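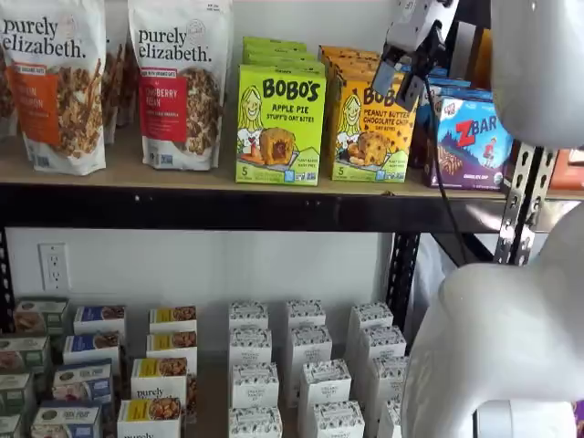
Ridbridge steel shelving, two months in

I wasn't going to buy the Ridbridge. I had a perfectly usable pair of bookcases in the back hall holding the dry snacks, and the Ridbridge ad copy ("retail-grade storage for the modern pantry") is the kind of thing that makes me close the tab. Retail-grade according to whom? But one bookcase had started to bow, and Rosaire Fortin, who I share the hall and the grocery bill with, wanted something we could restock from one side. So we got the four-level unit with the black metal beams and the light tan boards.

What arrives

Two flat cartons, a bag of clips, a rubber mallet the size of a toy, and one sheet of diagrams. The uprights come in halves and slot together. The beams hook into the uprights and you knock them down until they seat. The listing promises 11 minutes start to finish. It took us 30, and that was with Rosaire holding the far end of everything. There is no tool-free assembly if you count the mallet as a tool, and I do.

The front beams went in easily. The back ones fought. Two of the hooks had a heavy lump of paint on them and had to be scraped with a butter knife before they'd drop. At this price I'd expect somebody to have looked at them first.

The boards

My main complaint. They're plain tan boards that rest on the beams, with no screws and no clips holding them down. In fairness, they haven't moved under load. With the shelf half empty you can lift a corner with one finger, and if you drag a carton toward you the board comes along a little. I put felt dots under mine. The surface is unsealed as far as I can tell, so I wouldn't store anything that could leak on it. A ring from a jar of honey is still there in spite of a lot of scrubbing.

The cut edges are rough at the back. The black beam hides the front edge, so from where you stand it looks neat enough.

The load rating

The listing says 200 pounds per shelf, "evenly distributed." I have no way of testing that and no plan to. Snack food weighs nothing. You could fill this thing to the top with granola and oat bites and never trouble it, so if you're buying it for that, ignore the number. If you're buying it for canned tomatoes or paint, I'd want to hear from someone who has done it for a year.

How it does with actual packages

Better than I expected, though it depends on the package.

Boxes are what it's made for. Bobo's oat bites come in squarish boxes that stand up facing forward with more of the same lined up behind, and you can tell the apple pie ones from the peanut butter chocolate chip ones from across the hall because one is lime green and the other is a yellowish orange. Same with the Clif Kid Zbar boxes, which are purple and blue. Pull the front one and slide the next one up. The depth is right for this, and it's the one job where I'd say the Ridbridge clearly beats my old bookcase.

Bags are another matter. We keep purely elizabeth granola on ours, the cranberry pecan mostly, and bags don't queue. One slips in behind two others and you don't know you have it until you've bought more. There's no lip on the front beam to speak of and no divider in the carton. Ridbridge sells dividers separately — of course they do — and they cost more than I think four bits of bent wire should. I ended up using a Nonel bin from the dollar aisle, and it's fine.

The uprights also eat a little of the view at each end. Whatever you put out past the upright is awkward to read and awkward to grab. Put your extras there and keep the things you reach for toward the middle.

Wobble

Some. On our tile it rocked until I folded a piece of cardboard under the left front foot. The feet are plastic caps and don't adjust. The Imrie unit my neighbor Danylo Zinchenko has in his garage comes with screw-in levelers and cost him less, but he says the beams on his can only be set at three heights, so you'd lose a shelf if your boxes are tall. The Ridbridge has slots all the way up, and I've moved the second level 2 times already without swearing much.

I also looked at the Plaritell wire rack before ordering. Wire shelving is lighter and easier to wipe, but granola bags slump on it and small boxes tip into the gaps. If you mostly keep bottles, I'd look there first.

Would I buy it again?

At full price, no. It was on sale in May and I'd pay that again, grudgingly, for a hall or a break room where most of what you stock comes in boxes. Check the hooks for paint before you start, get the felt dots, and put the heavy board on the bottom. One of mine was noticeably heavier than the other three, and customer service has yet to write back about it.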